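시뮬레이션 시연 데이터에서 그림자 무작위화를 적용하는 방법

작성: Begoñe Toledo
2023년 10월

이 글은 Parkine 환경에서 양팔 로봇의 주방 작업을 학습시킬 때 우리가 쓰는 순서를 정리한 것입니다. 한국어로 쓰는 것이 아직 서툴러서 어색한 문장이 있으면 알려 주시기 바랍니다. 설치는 이미 끝났다고 가정합니다.

왜 그림자인가

처음에 우리는 물체의 색과 재질만 바꾸었습니다. 정책은 학습 장면에서는 잘 동작했지만, 조명의 방향을 조금 옮기면 빵을 잡은 뒤에 도마의 위치를 잘못 추정했습니다. Leire Cifuentes가 어텐션 맵을 확인하고, 네트워크가 도마보다 조리대 위의 팔 그림자를 더 많이 본다는 점을 찾았습니다. 그래서 조명을 따로 무작위화하는 단계를 추가하게 되었습니다.

1단계. 기준 장면을 준비합니다

작업은 식빵 덩어리를 도마 위에 놓는 것입니다. 조리대, 전자레인지, 식기 건조대, 도마를 배치하고 빵을 그리퍼로 잡은 상태까지 재생합니다. 조명은 기본값으로 둡니다. 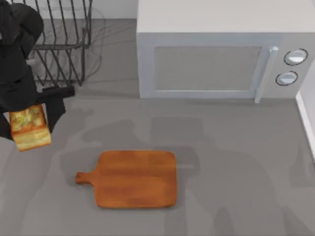

기준 장면에서는 카메라를 고정하고, 물체의 초기 위치도 바꾸지 않습니다. 여기에서 위치까지 같이 바꾸면 나중에 성능 차이가 조명 때문인지 위치 때문인지 구별할 수 없습니다. 난수 시드는 반드시 기록해 두십시오. 우리는 한 번 잊어버려서 실험을 전부 다시 했습니다.

2단계. 조명 변수를 정합니다

설정 파일에서 광원의 방위각, 높이, 세기, 그리고 그림자 경계의 부드러움을 변수로 지정합니다. 높이의 하한을 너무 낮게 잡으면 그림자가 조리대 전체를 덮어서 학습이 불안정하게 됩니다. 광원은 2개까지만 사용합니다. 그 이상은 렌더링 시간이 길어지고, 우리의 경우에는 효과가 없었습니다.

3단계. 시연을 다시 렌더링합니다

시연을 새로 수집할 필요는 없습니다. 저장된 관절 궤적을 그대로 재생하면서 조명만 바꾸어 렌더링합니다. 우리는 원본 시연 39개에서 모두 1000개의 에피소드를 만들었습니다. 행동 값은 원본과 같아야 하므로, 재생 후에 궤적 파일을 비교해서 차이가 없는지 확인합니다.

4단계. 가까운 시점도 확인합니다

전체 시점만 보고 데이터를 승인하지 마십시오. 가까운 시점에서는 나무 물체 하나가 화면의 큰 부분을 차지할 수 있고, 뒤의 회색 면에는 그림자와 밝은 빛 번짐이 같이 나타납니다. 이런 프레임은 정보가 적어 보이지만, 버리지 않고 남기는 편이 결과가 좋았습니다. 다만 화면 전체가 검게 나온 프레임은 제외합니다.
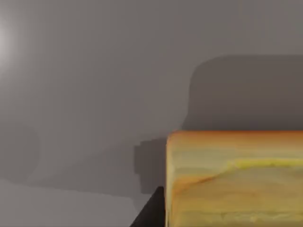

5단계. 학습하고 비교합니다

같은 네트워크를 기준 데이터와 무작위화한 데이터로 각각 학습합니다. 학습 횟수와 배치 크기는 같게 둡니다. 평가는 학습에 쓰지 않은 조명에서 하고, 빵이 도마 위에 놓이고 그리퍼가 떨어졌을 때만 성공으로 판정합니다.

우리의 평가에서 성공률은 기준 데이터에서 39퍼센트, 무작위화한 데이터에서 52퍼센트였습니다. 크게 만족할 수 있는 숫자는 아닙니다. 실패의 대부분은 빵의 기울기를 잘못 맞춘 경우였고, 이것은 조명과 관계가 적다고 생각합니다.

자주 생기는 문제

그림자가 계단 모양으로 깨져서 보이면 먼저 그림자 맵의 해상도를 올려 보십시오. 물체 자체의 모양 때문에 각이 진 그림자가 생기는 경우도 있으니, 광원을 조금 움직여서 모양이 같이 변하는지 확인하면 됩니다.

재생 중에 빵이 그리퍼에서 미끄러지면 물리 계산의 시간 간격이 원본과 다른지 확인합니다. 6월 이전에 저장한 궤적 파일에는 이 값이 들어 있지 않아서 직접 입력해야 합니다.

실제 로봇에서의 평가는 아직 하지 않았습니다. 설정 파일은 Parkine 저장소의 조명 폴더에 있습니다.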